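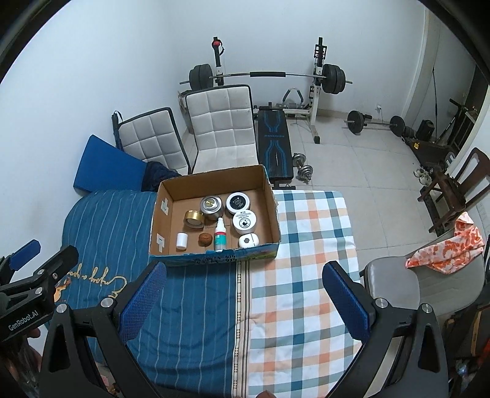
The box so far, with the jars and the little spray bottle in it.

Packing small toiletries in one cardboard box – do I need dividers?
Posted by Clamside

I'm moving to Udlow in March and the bathroom stuff is going in one open box. Jars, a couple of round tins, a spray bottle. Every packing guide tells me to buy cell dividers. I have my doubts. Is there any proof they help with things this small, or is it just a way to sell cardboard?

Gregor Pringle
I've moved 4 times and never bought a divider. Stand the jars up, put socks in the gaps, tape the lids. The one thing I'd worry about is the spray bottle.

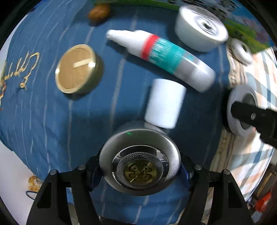 Anything with a nozzle goes in a zip bag, whatever the label says about locking caps. I don't trust those. Metal tins will scratch if they rub, so wrap them if you care how they look.

matic232
dividers are great, got mine at Tirudgate, never had a leak

Clamside
Never had a leak with dividers, or never had a leak? A divider can't hold a cap shut. I'll go with the socks and bags, though I'm not convinced about taping lids – last time the glue stayed on for months.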